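Work and Technology, Session 5
Notes to go with the lecture, 11/27/24

What happens to the people at the bench

Okay, a few of you asked for the notes in full sentences this time instead of my usual pile of arrows, so I've typed up more or less what I said, plus a couple of things I skipped when we ran out of time. Readings are at the end. Bring this to the discussion group, please, I will be referring to the headings.

1. Where we left off

Last session was about big, fenced-in automation: the welding line, the palletizer, the machine that does one thing very fast and has a yellow cage built around it. The people stories there are mostly about headcount and about who gets to be a maintenance tech afterward. Important stuff, and it's on the exam. But most of you will never work near a cage. You're more likely to work next to a table with a couple of arms on it, doing something a person used to do sitting down.

So today is about table work. Picking things up, turning them over, setting them down somewhere else. It sounds like nothing! It is an enormous share of what people get paid for in warehouses, returns rooms, repair shops, labs and kitchens, and because it sounds like nothing, it tends to be described badly, both by the people selling the machines and by the people writing the job postings.

2. The case: Clikasau

Clikasau handles returned household goods for a few online shops. Cups, brushes, lunch boxes, small plastic things that people order and send back. The returns room has 155 people on the books across all shifts, and when I first visited, every one of them worked the same way. Box comes in, you open it, you take the item out, you look it over, you decide. Back to stock, discount bin, or scrap.

Management brought in a system from Vorkulero to do the "take out, look over, put down" part. The idea was two arms per table, one to hold the item and one to turn it or move what's next to it, and a person close by for anything the arms couldn't settle. They started with 5 tables. The software that passes items between the arms and the stock records is called Drirko, and you'll see that name in the interview extracts constantly, usually with a sigh attached.

I want you to notice how the job got cut up on paper before any machine arrived. Somebody wrote a list of steps, and "look it over" was one line on it. I sat with one of the longtime sorters for most of a shift and tried to write down what "look it over" meant. I filled 2 pages and gave up. She was feeling for hairline cracks with her thumb while she talked to me about her knees. She knew which handles snap. She set things down on their sides if she wanted a second look later, and everybody at her table knew what that meant. None of that was on the list.

(If you want the proper term, this is tacit knowledge, and yes, you need to be able to define it. Don't just write "stuff people know." Someone did that last January and I had to give it half a point out of guilt.)

3. Why a cup is harder than a car door

Students always push back here. If a robot can hang a car door, surely it can pick up a cup.

Think about what the factory does for the robot, though. The door arrives in the same spot, at the same angle, every time, and a whole line has been arranged to make that true. Nothing is arranged on a returns table. A cup might be standing up, or lying over with its handle against the table. The opening might face you or face away. Something thin might be lying right behind it. Each of those wants a different approach, and a person picks one without noticing that they picked.

Two arms help a lot, and they also make a new problem, which is that each arm is now an obstacle for the other. When I watch people do this kind of work, their hands never seem to get in each other's way. Try describing to your neighbor how you manage that. We did this in class with the coffee cups and it went about as well as it always does — lots of elbows.

4. What changed for people

I'll group this the way the interviews did, and the groups overlap, sorry.

The work left over is the awkward work. This is the one I'd underline. If the arms take the plain items, the person gets the odd ones all day. The easy item used to be a little rest between hard ones. Several sorters told me they finished a shift with fewer items through their hands and felt more tired. Management looked at the counts and saw lighter work, and there was a fairly tense month before anybody compared notes.

Pace moved. Before, you set your own rhythm and made it up after lunch if you'd been slow. At the new tables you wait, and then you're needed right away, and then you wait again. Waiting counts as idle time in Drirko. You can imagine how that landed.

Talk got harder. At the old benches people faced each other. The new tables put everyone along one side, looking at equipment. Nobody planned that as a way to stop conversation. It did stop a lot of it, and newcomers had been learning the job through that conversation.

Some people liked it better! I don't want you to leave with only the gloomy version. A few of the sorters with sore wrists were delighted to have the lifting and twisting gone. A couple of the younger ones got interested in how the arms were set up and ended up teaching them new items, which came with a small raise and a title nobody in payroll could spell. One told me it was the first time at that job that anyone had asked her how she did something.

5. Compare: Gál

Gál is a much smaller shop, 40 people, repairs and resells kitchen things. They bought similar equipment a year later and did one thing differently. The bench workers wrote the step list themselves, before the purchase, and they got to keep whatever steps they wanted to keep. They kept inspection. They gave away unpacking and setting out.

Output went up less than at Clikasau. Turnover went down more. Before you rush to say that Gál did it right, look at the table in the second reading and ask whether the two shops had the same kind of goods, the same contracts, the same owners breathing down their necks. They didn't. I'd like your discussion answer to deal with that and to avoid simply picking a favorite.

6. Table work, close up

Keep section 3 in mind for these, especially the part about two arms sharing one small space.
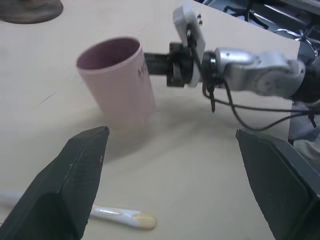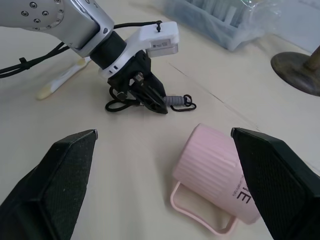

Department of Labor and Technology Studies — Session 5 handout, both views from the gripper end

Start with the cup that's standing. The other arm's finger is right beside the cup and hasn't closed on anything. Ask yourself what you would want to know before you let it close, and then ask which of those things you'd get from your fingertips if the hand were yours.

Then the mug on its side, with the looped handle resting on the table. Would you take it by the handle or by the body? Most people in the room said body, a few said handle, and one group wanted to stand it up first. I'd be happy with any of them as long as you can say what the next step is, since the next step is usually what decides it.

And look at the cables. I bring this up every year. When we write about automation we write about the arm and leave out the cords, the brackets, the clips, all of which somebody has to route and check and untangle. At Clikasau that turned into real work, done mostly by the people at the tables, and for the first several months it wasn't in anyone's job description.

7. For discussion group

Write one page on the following. Take a job you've had or know well, pick one step in it that would fit on a single line of a step list, and spend half an hour writing out what the line leaves out. Then say who you'd want in the room when somebody decides whether a machine should do it.

If you've never had a paid job, use chores. Emptying a dishwasher is a great one, I've read some excellent dishwasher papers.

Readings: the Clikasau interview extracts (all of them, they're short), and the Gál comparison, tables included. The Vorkulero brochure is in the folder too. Read it last.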